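Review: Luvon hand-action annotation kit, applied to sack closing

Luvon is a labelling and training kit for learning two-handed manipulation from head-mounted video. It estimates wrist and fingertip positions, splits each clip into phases and exports the result for policy training. I tested it on the closing of woven polypropylene sacks, a task in which the material folds and hides the fingers for much of the time. The set held 2768 clips, all taken from the wearer's viewpoint.

The phase labels are gather, twist, hold, tie and release. Twisting is the phase the kit handles best. With one hand round the lower neck and the other at the top end, the fingers are well separated and the wrist estimates stay stable.

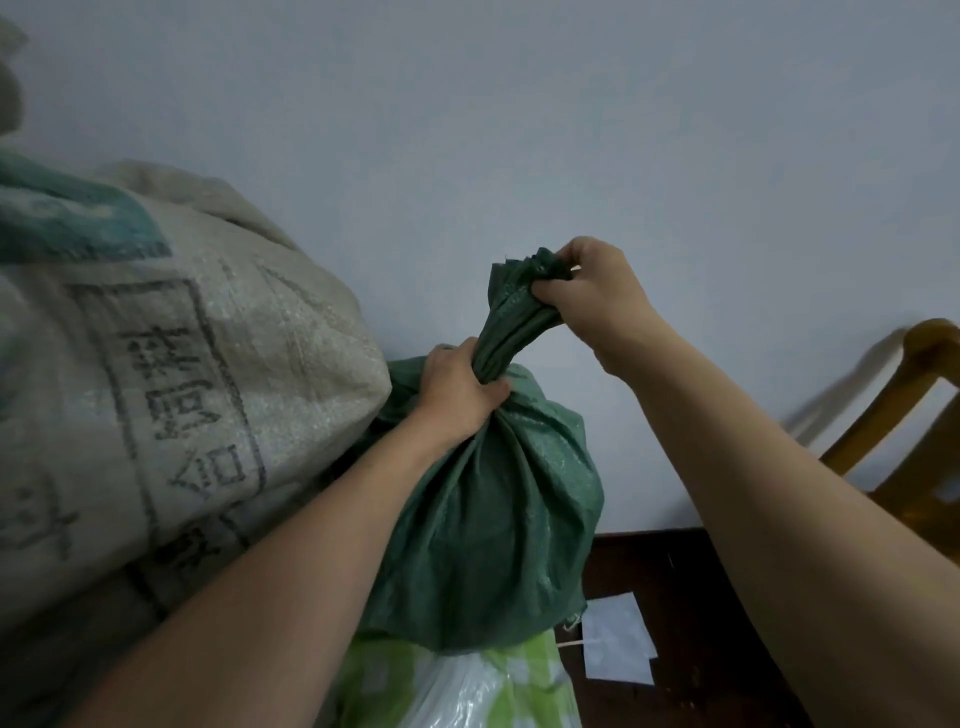 Phase segmentation

Boundaries were compared with hand labels made by Amerley Annan on 20 held-out clips. Luvon placed 93 per cent of the gather-to-twist boundaries within our tolerance. The twist-to-tie boundary was worse. Once the hands close up on the neck, the model has little to go on except the fastener, and a narrow white tie covers very few pixels. Raising the crop resolution helped, at the cost of a longer overnight run.

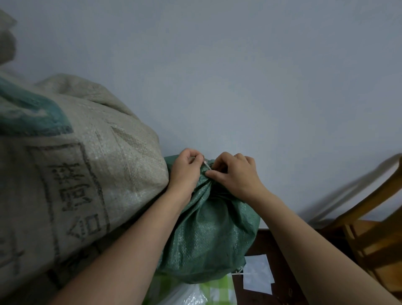
Cable tie at the neck of the green sack, both hands at nearly the same height.

Fastener type matters more than the manual suggests. The default configuration has a single "tie" class. Cable ties and string need different finger motions, and a policy trained on the merged class produced an average of the two that suited neither. We split the class by hand in the Quartey editor, which reads Luvon exports without conversion. After 36 epochs the split model separated the two reliably, though contact points on string were still poor where folds covered the fingertips.
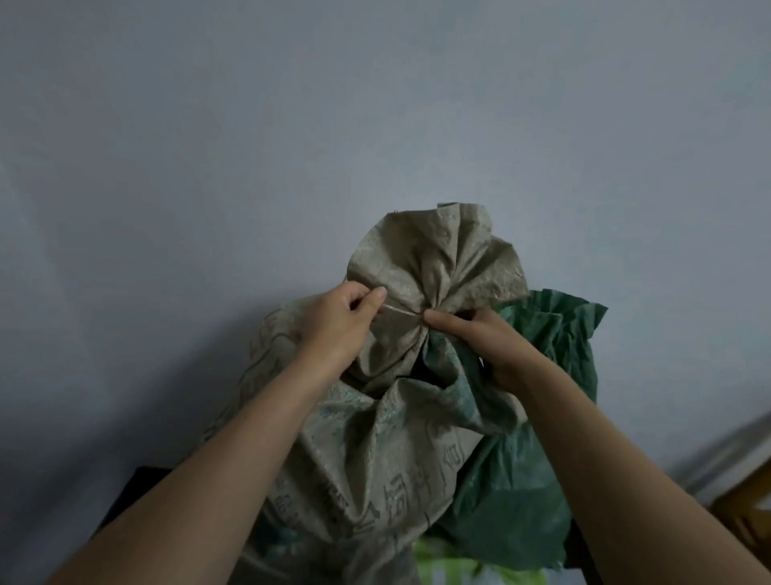 String drawn taut across the gathered mouth of the beige sack.

Comparison with Julla

Julla, which we used until November, tracks fabric outlines better and copes with neighbouring sacks that touch. It has no phase model, so everything after tracking has to be scripted. Luvon tends to merge adjacent sacks of similar weave unless a seed mask is given for the first frame.

Other points

Installation is simple. The export format is documented, but the units for grip aperture are not. The confidence scores are too high under occlusion and should be recalibrated before being used as training weights. Sukard, the distributor, answered two support queries promptly and left a third open.

Recommended for phase labelling of deformable-object tasks, with a manual pass over fasteners. Not recommended as the only source of contact labels.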